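Cereal shelf update - November

Quick one this month, am typing this between deliveries. The breakfast corner at Trerirton finally has its shelf. Small boxes, not the big family ones, so they can stand in a row facing front and people can see what they're picking. Up to now they just got dumped on the table.

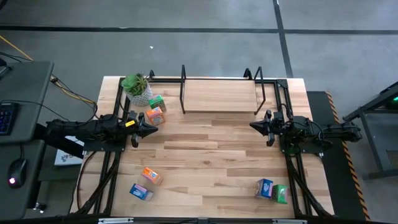
Gualtiero Ferraro wants the plant kept where it is. Fine by me, but please water it at the sink and not over the table, wood marks easily. Same goes for milk. Cloths are in the Vevent drawer, second one down. 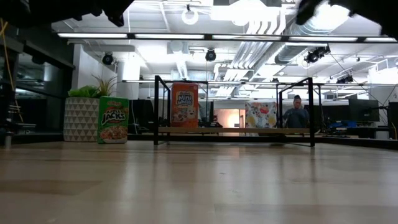 Mini-Wheats, Apple Jacks and the plant.

Order of things on the shelf - no strong views, but fronts forward please and no stacking. We've had 200 boxes in for the month and another 600 are on order with Pronero, so theres no need to hide your favourite behind the bowls. You know who you are.

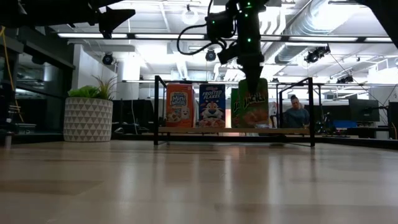 Frosted Flakes are going fastest going by the tally sheet, Apple Jacks next. If you want somthing plainer, write it on the list by the kettle before the next order.

Empties flat in the recycling, please. And leave the table clear at the end of the day, boxes back up on the shelf.

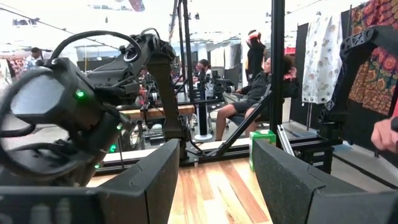
Spare bowls are with Chala, ext 2066. Max 2 each. More next month.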